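Two Fingers or a Cup

The test at Estley began with a disagreement over a purchase order. The company packs mixed goods for small online sellers, and it wanted one gripper that could lift nearly anything out of a bin. Iwona Rutkowska, the automation lead, had quotes for two. One was the Dadia, a two-finger gripper with padded tips. The other was the Hirkance, a suction cup on a spring-loaded stem. The budget covered one of them.

Her team set up the comparison in the old training room, on carpet, with the bins clamped down next to the arm. Each gripper got 200 attempts on the same set of objects, mostly toys and household items from a discount store. The rules fit on one sheet. A pick counted if the object cleared the rim and stayed held for five seconds. After a miss the arm was allowed one retry, scored separately. Between rounds somebody stirred the bin by hand.

The cup was faster. It needed only a flat or gently curved patch, and it could come straight down on it. Blocks and boxed goods gave it little trouble. Brushes were another matter, as was anything with ridges, where air leaked in under the lip and the vacuum never built up.

The fingers were slower to place. They need room on both sides of an object, and things that have settled against a wall don't leave much. A good part of the setup time went into the approach angle, so that the lower finger could slide in close to the floor of the bin while the upper one came down on the object. 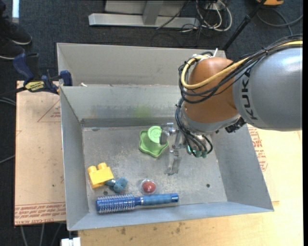
Henok Tsegaye would have bought the cup. A miss with suction costs a second or two, he argued, while a finger that catches the wall can stop the line until a person resets it. He also thought the object set was unfair, since hardly anything Estley ships has such an odd shape.

Rutkowska took the second point seriously. She pulled a list of 878 products from the warehouse system and sorted it by packaging. Bags and loose items made up a larger share than either of them had guessed, and both grippers were run again on a new set drawn from that list.

Cables took up more time than the software did. With the fingers fitted, the wrist carries extra lines, and every large rotation pulled on them. The team rerouted the bundle twice and left more slack at the joint. Ventura, the integrator that services the arm, suggested limiting wrist rotation in the planner. That cost a few reachable poses in the corners and ended the snagging.

Estley ordered the Dadia, with 6 spare sets of pads. The Hirkance stays on loan until September, when Tsegaye gets to run it on boxed goods only.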